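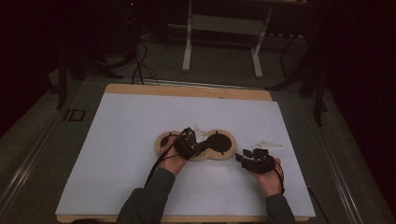 Tsehay Berhe did not believe in the tray, and she said so before she had her coat off.

"It's a dish for olives," she said.

"It's not for olives," said her nephew Mitiku. "It's from Utton. Bethel's grandfather made it. You put one thing in the big side and one thing in the small side, and you leave it overnight, and in the morning you know."

"Know what?"

"Whichever. What you asked."

She sat down across from it. Two round wells joined at the waist, black inside, with a thin rim of pale wood running the whole way around like a racetrack for ants. There was a notch in the larger well. Mitiku had put a white sheet under it, which she thought was laying it on thick. In her experience people brought out a white sheet when they wanted you to lower your voice.

"What's the notch for?"

"Bethel says that's where the answer comes in."

"Bethel says." Tsehay ran her thumbnail down it. It felt like a notch. "How much did you pay him?"

Mitiku went to see about the coffee.

She had sold furniture in Umberg for most of her working life, and she knew what a story did to a price. A chair was a chair until somebody's bishop had sat in it. She had told a few of those stories herself, on slow Sundays, and had never once heard from the bishop.

"Three hundred and fifty-three," he said from the kitchen.

"For olives."

"Will you just try it? You're the one who can't decide about the house."

That was low of him, and also true. Dayana Bedoya had made a fair offer on the Privine house in February and was still waiting, more politely every week. Tsehay had a page of reasons to sell and a page of reasons to stay, and both pages were in her handwriting, so she trusted neither.

"Fine," she said. "What goes in?"

"Something for yes and something for no."

She took the house key off her ring and dropped it in the large well. For the small one she had to dig through her purse. She came up with a peppermint, a dead watch battery and a button from her sister's blue coat, and she chose the button without thinking much about it. Then she asked her question under her breath, feeling like an idiot, and slept on Mitiku's couch with her shoes lined up where she could reach them.

She woke at five and went to look. The key was in the large well. The button was in the small one. Neither had moved, as far as she could tell, and she got down with her eye level with the rim to be sure.

"Well?" Mitiku stood in the doorway in his socks.

"Nothing happened."

"Nothing?"

"It held a key and a button. I'll give it that, it's a sound piece of work. The sanding's good."

"Bethel said you might need 2 nights."

"I'm sure he did." She picked up the button and put it in her coat pocket, then stood there buttoning the coat. The key she left where it was. She was halfway down the stairs when Mitiku called after her that she'd forgotten it.

"Give it to Dayana," she said. "She's coming by at noon."

"When did you tell her that?"

"I'm going to call her now – and get your money back."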